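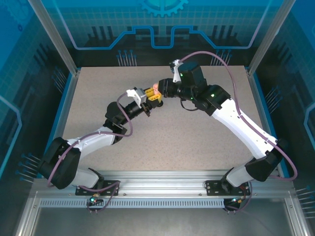

I only said yes to the letterboxing because I thought it'd be one evening. One evening, a few streets, maybe a free sausage at the end of it. Then a box of 2000 flyers turned up on my porch with a map taped to the lid, and my half of Plomutton was coloured in orange highlighter.

The candidate had been my netball coach, years back, and she's the sort of woman you don't say no to. She was running for the council seat on one issue, mostly, which was keeping the Sotimari ferry going on weekends. I don't even catch the ferry! I get seasick in the bath. But Mum used to take it to the markets, and I suppose that was enough.

So off I went after work each night with my backpack on my front like a tourist. You learn a lot about a town from its letterboxes. There's one in Sallero Street shaped like a pelican, and you have to feed the flyer right down its throat. There's a whole row of flats where every single slot says NO JUNK MAIL, and I stood there for ages wondering if I was junk mail. (Legally, no. Morally, I still couldn't say.)

Number 43 was where I came unstuck. An old bloke was out the front hosing his driveway, and he had the other side's sign on the fence, a big one, the fancy corflute with the stakes. I tried to scoot past. He turned the hose off and held his hand out for a flyer, so I gave him one, and he read the entire thing standing there in his thongs. Both sides. Even the tiny authorisation bit at the bottom.

"You've spelt timetable wrong," he said.

He was right. Tiemtable. Right there under her photo, and I'd already put it through half the doors in the suburb.

I rang the coach from the gutter and she laughed so hard she had to put the phone down. When I looked up he'd gone in and come back out with a biro and a folding chair, and he put the chair on the nature strip and said well, give us a stack then.
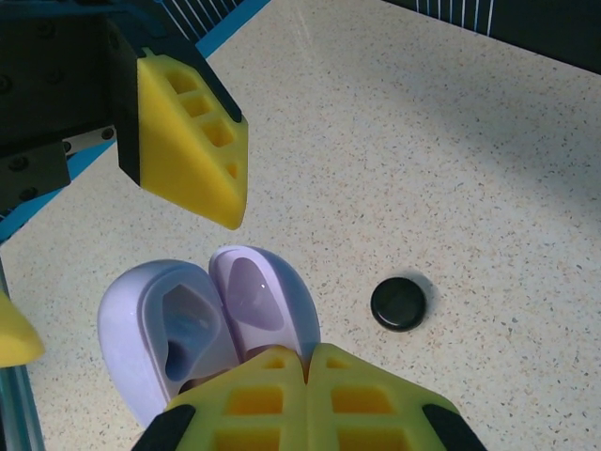
### Part Two: The Count

They did the counting in the primary school library, with all of us scrutineers perched on chairs made for six-year-olds. My knees were up near my ears. The other mob had brought a thermos and lamingtons from Javier, the good bakery, and we'd brought a bag of mandarins that had gone a bit soft. I ate two lamingtons. I'm not proud.

Our pile looked enormous to me, but then so did theirs. You're not allowed to touch the papers, so you just sit on your hands and lean. Someone had drawn a very careful boat next to our box instead of writing a number, and there was a long, polite argument over the boat. The boat went out as informal. I nearly cried over it.

It was well after ten when they read it off the sheet. 1121 for her, and him ahead by 9.

The coach shook everyone's hand and started stacking the little chairs, so I stacked them too. I kept thinking about the flats with the stickers, and whether I should've just gone for it.

Walking home I cut through Sallero Street. The sign was still on the fence at 43, and the folding chair was still out on the nature strip with the biro on the seat. I put the biro in his letterbox so it wouldn't roll off.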